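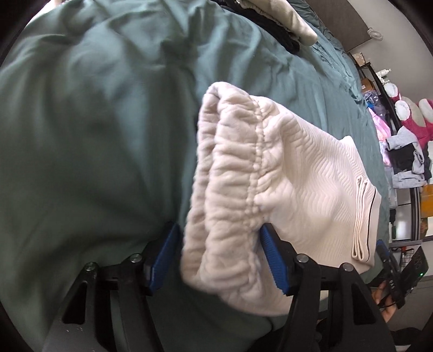

# The Working Life of Elastic

Few materials in the home are used as often as elastic, and few receive less thought. It holds up trousers and sleeves, keeps sheets in place, closes bags and draws caps around the head. A household may own a good deal of it without ever having bought a yard. When it fails, the article around it is often discarded, although the cloth may have years of service left.

The Hunivmont Institute for Household Textiles has made the aging of elastic a subject of study. Its work began with a practical complaint. The linen service in the town of Wutau, which supplies guesthouses and two residential homes along the Turkesum valley, found that fitted articles were being withdrawn from use well before flat ones. The cotton was sound. The edges had gone slack. Replacement was costly, and the service asked the institute whether the loss could be reduced.

"The first thing we had to establish was what had been sewn into these articles," said Aitana Salcedo, head of the institute's materials section. "The label gives the fiber content of the cloth. It rarely tells the buyer anything about the elastic, so we had to open the seams."

## Two materials under one name

The word elastic covers several products. In most household goods it refers to a narrow band or cord made of stretchable strands covered or surrounded by ordinary yarn. The strands may be natural rubber, a synthetic rubber, or the fiber known in the United States as spandex and elsewhere as elastane. The covering yarn is usually polyester, nylon or cotton.

The distinction matters because the materials age in different ways. Natural rubber recovers very well from stretching and is still favored for demanding uses. It is vulnerable to oxygen, ozone, sunlight and heat, and to many oils. Old rubber strands become either sticky or brittle, depending on the compound and on how they were kept. Anyone who has pulled on the waist of a garment stored for many years may know the dry crackle of strands breaking inside the casing.

Spandex stands up better to body oils and to dry storage. Its weaknesses lie elsewhere. Chlorine bleach attacks it, as does strong heat, and repeated exposure leaves the band permanently longer than it was made. The change is gradual. There is no sound and no crumbling, only an edge that holds a little less firmly each season.

The way the band is built also has a part in its life. Braided elastic narrows when it is stretched and may lose strength if a needle passes through it. It is best suited to casings, where it can move freely. Knitted elastic keeps its width and tolerates stitching, and is softer against the skin. Woven elastic is the firmest of the three and is generally chosen for heavy fabrics. Manufacturers do not always match the band to the purpose. In the articles sent from Wutau, the institute found braided bands stitched directly into hems, with the strands pierced along their whole length.

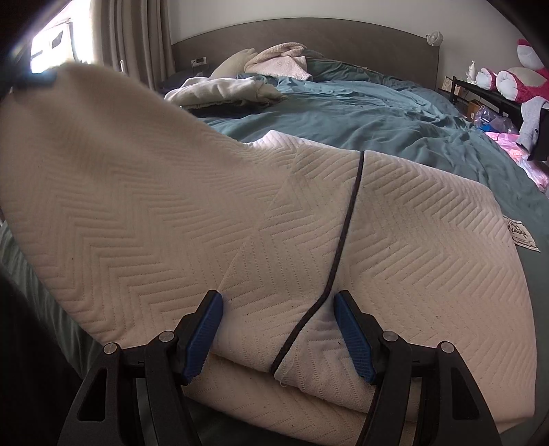
Vol. 51 | Page 114

## The trials

The institute set out to learn which part of a laundry's routine did the most harm. It prepared 200 test strips, all cut from bands bought through ordinary trade channels, and divided them among several washing and drying programs. The trial was supervised by Duarte Bastos, who had previously managed the finishing department at Mnguni, a supplier of narrow fabrics. Each strip was to complete 200 cycles or be withdrawn when it no longer returned to a usable length.

Washing alone did less damage than the staff had expected. Strips laundered in warm water with a plain detergent and then dried on a line in the shade kept most of their recovery throughout the trial. Those that passed through a hot dryer fared worse, and the loss was greatest where the machine continued to run after the cotton was dry. Damp cloth stays comparatively cool while water leaves it. Once the water is gone, the temperature of the textile rises, and the elastic is heated to no purpose.

"Operators tend to run one long program for everything," Mr. Bastos said. "A thick towel needs that time. A fitted sheet does not, and it spends the last part of the program being damaged."

Bleach was the second cause of loss. The Wutau service had used chlorine bleach on all white articles. On the institute's advice it now keeps chlorine for flat cotton pieces and treats elasticated goods with an oxygen bleach at a moderate temperature. Staining has not increased, according to the service's own records, and the change required no new equipment.

A third finding concerned fabric softener. The institute had been asked to confirm a common belief that softener ruins elastic. Its results were less clear than either side of the question might wish. Some rubber strips lost recovery sooner when softener was used in every wash, while the spandex strips showed little difference. Ms. Salcedo considers the matter open and intends to return to it with a wider range of compounds.

## Storage and tension

A further set of observations was made outside the laundry. Brahim Metwally, the institute's conservator, has charge of its reference collection of domestic textiles, including corsetry, swimwear and hospital garments. Rubber is the most difficult material in his care.

"Elastic ages on the shelf as well as in use," Mr. Metwally said. "A garment that has never been worn may be in poorer condition than one that was worn every week and then put away in a cool cupboard."

His practice is to keep elasticated pieces relaxed, without folds that hold the band under strain, and away from light. Plain acid-free tissue is placed between layers because failing rubber can mark adjoining cloth. Electric motors and certain kinds of lighting equipment, which may generate ozone, are kept out of the store. Few households can arrange a room of that kind, but the main principles carry over easily enough. A drawer in a bedroom is a better place than an attic, where summer heat can be severe. Spare sheets should be put away clean, as residues of lotion and body oil continue to act on rubber in storage.

Mr. Metwally also advises against leaving an article stretched for long periods when it is not needed. The covers of garden furniture are a frequent casualty, since they are pulled tight in autumn and left so until spring.

## The case for repair

Most elastic can be replaced with modest skill. In August the institute opened a short course at its Turkesum premises, taught by Younes Ashour, a tailor who trained in theatrical costume. Participants bring an article from home and learn to identify the construction before they cut anything.

Where the band runs in a casing, the work is simple. A few inches of the seam are opened, the old band is drawn out with the new one pinned to its end, and the join is overlapped and stitched flat. Mr. Ashour asks his pupils to measure the finished opening, and to disregard the length of the old elastic, which has stretched. For a band sewn directly to the cloth, the stitches must be unpicked, and this is the slow part. He recommends good light and a fresh seam ripper, and he does not permit scissors.

He is equally firm about the purchase of materials. Elastic sold in bulk may already be old. A length should be stretched in the shop and released. If it returns slowly, or feels rough along one side, it should be left where it is.

The cost of the band is small in comparison with the article it restores. Labor is another matter. Essam Soliman, who oversees purchasing for the Wutau service, reports that repair by paid staff is worthwhile for the better grades of bedding and difficult to justify for the cheapest. His department has therefore altered its buying. New fitted goods must have the elastic in an open casing, so that it can be drawn out and replaced when the time comes. One supplier declined to quote on those terms. Two others agreed at a slightly higher price.
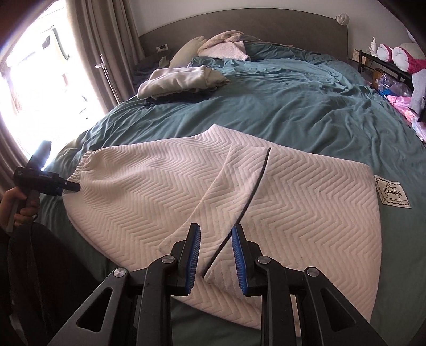 **Can slack elastic be restored by washing it in hot water?**

Hot water may draw up the surrounding cotton a little, which makes the edge seem tighter for a short time, but it does not repair the strands and may shorten what life they have left. Elastic that no longer recovers should be replaced.

## Further work

The institute will publish its full tables in the coming year, together with a guide to seam construction for small workshops. A second trial will examine cord elastic, which was left out of the first program and is widely used in outdoor goods. Samples are being gathered now. Workshops in the Turkesum valley that wish to contribute worn articles may deliver them to the materials section, laundered and with a note of their approximate age. Articles cannot be returned.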